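Review: Grevier hand-held gripper, second version
September 2, 2021

We bought two of these for the workshop at Gendutdale and have now had nine months out of them. One has been back to the supplier. The other still works, with a repair I will describe further down. I am writing this mainly for people who are thinking of buying the same model for recording hand tasks, as the fault we had isn't mentioned in the manual and the supplier's page doesn't list it either.

## What you get

The kit comes in a padded case with the gripper, two batteries, a charger, a sheet of printed markers and a short lead. The manual is 64 pages long and most of it is about software. Assembly took me under an hour. The trigger is well placed and the fingers close evenly. I have fairly small hands and could hold it without trouble, although Riet Groen, who did most of the long sessions, found the grip too thick towards the end of an afternoon.

Build quality is good on the outside. The shell doesn't creak and the slots line up. The battery door is stiff, and stays stiff.

## The fault

In the ninth session of a long run the fingers closed on a mug and would not open. Riet let go of the trigger, pressed it again, then held the power button for the ten seconds the manual asks for. The status light stayed green the whole time. The fingers kept their grip until the battery was pulled out, and with the battery door as stiff as it is, that took longer than I would like.

No one was hurt. The mug handle broke. It could as easily have been a finger, and the closing force is enough to bruise.

We stopped using both units that day. Siwan Hopkin opened the faulty one on the bench and found that the cable to the finger motor had rubbed against the edge of its clip. Two wires in it were bare. When they touched, the controller read a closed trigger that wasn't there. The power button is read by the same controller, and that explains why holding it did nothing.

She then opened the second unit. The same cable had the same wear, less far along, with the sleeve scuffed and the wires still covered.
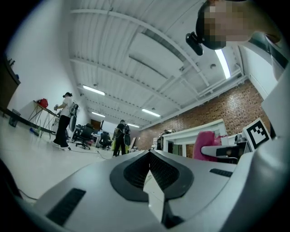

Does the low-battery cut-out protect you if the fingers lock?

It only acts when the charge has dropped far enough, so with a full pack the fingers can stay shut for a long time. Pull the battery.

## How the supplier dealt with it

I wrote to Grirnau, who sold us the units, and sent Siwan's notes. They answered the next day and asked for the serial numbers. After that it went slowly. The first reply said the cable was a wearing part and so outside the warranty. I wrote again and pointed out that the manual gives no date or number of hours for changing it. They then agreed to take the worse unit back.

It returned after nearly 106 days with a new cable and a new clip. The edge of the clip is now rounded. There was no note in the box saying what had been changed, and I had to ring up to find out. They would not say whether units already sold would be called in.

The second unit we mended ourselves. Siwan filed the clip smooth and put a spiral wrap over the cable where it bends. The part cost very little. Doing this ends the warranty, and I accept that.

## What we do differently now

- The battery comes out before anyone puts a hand between the fingers, including for cleaning.
- The cable is looked at every 600 cycles by the counter in the software.
- The battery door has a loop of strong tape on it so it can be pulled open with one hand.
- A second person is in the room for any session.

The tape loop looks untidy but it has made the most difference. I timed myself with it and without it, wearing the gloves we use for kitchen tasks. Without it I gave up and took the glove off.

## Compared with the Pacheco

Before these we had a Pacheco gripper on loan. It is heavier and the fingers are slower. The trigger squeaks. It does have a red stop switch on the side that cuts power to the motor directly, without going through the controller. I didn't think much about that switch when we had it. I would now put it first on the list of things to ask a seller about.

## Would I buy it again

For the recording side, it is good. Tracking was steady, the files were clean, and we lost few takes. The price is fair for that.

As sold, I would not hand it to a new starter. If Grirnau confirm in writing that the rounded clip is fitted, and you are willing to put a loop on the battery door, it is usable. Older stock with the sharp clip is still being sold, so ask before paying. Ours had a sticker inside the case lid with December as the build month, and both had the sharp clip.

Three out of five for the repaired unit. Two for the one that came out of the box.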